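14 Apr 2022

**Dulari - equipment plan, second pass**

Starting from the list in the shared sheet. The first pass was priced in December and is stale. Zosness has reissued its price list and two of the part numbers on our sheet no longer exist. Prices below are without tax and without shipping unless marked.

## Fingers

Biggest recurring item. We have been buying finger pairs one at a time as they wear, and each order carries its own shipping charge. Zosness sells them in boxes of 16 pairs at 1289 the box. Per pair that is 80.56. The single-pair price on the new list is 103. One box saves 359 on the same quantity bought singly, before shipping.

Shelf life is the open point. The pads are bonded on, and the datasheet gives no storage limit for the adhesive. Wrote to Zosness to ask. If the answer is two years or more, order a box. If it is less than one year, order eight singles and look again in the fall.

Considered printing our own. Material cost is low, but the tip geometry has to match left and right and our printer doesn't hold that across a batch. Last set had to be filed by hand. Fine as a stopgap, not putting it in the plan.

## Wrist cameras

Keep the current model. One spare on the shelf, want two. The failure we keep getting is at the connector, and a replacement cable fixes it, so the second spare camera is lower priority than spare cables. Moved it from "required" to "wanted" in the sheet.

Efa wants to quote a model with a wider lens at the same time. No objection to a quote. Objection to mixing lenses between left and right wrist on one station: every calibration file would need a variant. If we change, we change both sides on both stations, plus spares. Price it that way or leave it out.

## Lighting

Wrist view is dim and flat on close approach, and the fingers put their own shadow on the work surface between the tips. Metal goes dark with one hard highlight. I would like two diffuse panels per station, one each side, mounted above arm height. Stands first, panels second. We can try the panels from the photo bench before buying any.

To check before ordering:

- panel flicker at the frame rate we record at
- clearance to both elbows at full reach
- whether the stands can share a socket strip with the controller (prefer not)

## Cables

External runs on both arms. The loops from the gripper down the arm are long enough for full wrist rotation and therefore long enough to catch on things. Options:

1. Textile sleeve with hook-and-loop closure, sold by the meter. Cheap, can be opened for service. Does nothing about loop length.
2. Clip-on guides at each joint. Zosness lists them for this arm. Need a set per arm, so four sets for both stations.
3. Retractor at the shoulder. Phillips quotes one, but the minimum pull force looks high for our cable and I expect it to load the connector.

Going with 1 and 2. Dropping 3. Phillips still gets the sleeve order, they stock it and can deliver with the connectors.

## Tables

The dining table stays for the kitchen tasks. Edge damage at the front right is cosmetic and doesn't affect the mounting. What I do want is a second surface of a different color that can be swapped in, and a fixed way of marking its position on the floor. Tape lasts until the tiles get washed. Stostivcombe has surplus tabletops in the basement store, no cost to us except the van. Efa to measure.

## Tableware and consumables

Small money, but it was missing from the first pass entirely. Bowls, plates, mugs, spoons, paper towel. Buy stainless and plastic where possible and ceramic only in the quantity the task sheet asks for. Need duplicates of everything in the reference set, same maker and same finish, because a bowl with a different rim radius changes the grasp and the old runs stop being comparable. Steel bowl rim is the tight one. Measure it with calipers before ordering, the catalog gives diameter only.

Spoons: current ones lie nearly flush on the table. Pickup is from above with the fingers either side of the handle. Any replacement must have a similar handle profile - narrow shaft, wide flat end.

## Working positions used for the clearance estimate

Right gripper on the near rim of the steel bowl, left gripper at the near left edge of the table. Back half of the table is the limit for reach with the present mounts.

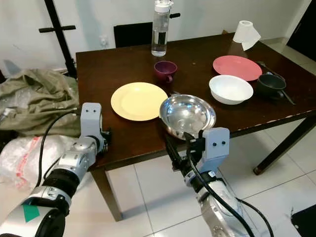
Wrist view, fingers open over a spoon, clear wood on both sides of the handle:

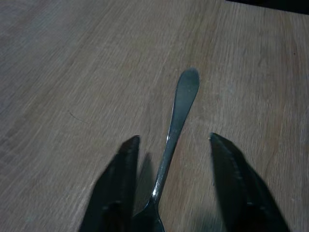 ## Mounts

Reach to the back edge of the table is the argument for taller mounts. Zosness has a riser plate, and our own shop could make one from stock. Shop price is lower, lead time is worse. Two concerns with any riser:

- stiffness. The arm already rings a little after a fast stop.
- the head camera would need to go up by the same amount or the arms cover more of the near edge in its view.

Not ordering until someone has run the far-edge pickups with the base temporarily shimmed. If reach is good enough with a shim, a riser is cheap insurance. If reach is still short, the answer is moving the table in, and that costs nothing.

## Order of spending

1. Cable sleeve, guides, spare camera cables
2. Duplicate tableware
3. Finger box or singles, pending the adhesive answer
4. Light stands, then panels
5. Second spare camera
6. Risers, only after the shim test

Items 1 and 2 fit under what is left on the current Dulari line. Item 3 as a full box doesn't fit with item 4, so one of them moves to the next budget period. My preference is to hold the panels, the loan set from the photo bench covers us for a while.

## Open

- Zosness: adhesive storage limit, replacement part numbers, shipping on a box
- Phillips: sleeve inner diameter with the connector fitted
- Efa Griffiths: tabletop sizes at Stostivcombe, wide lens quote for all positions plus spares
- me: calipers on the bowl, flicker test, shim test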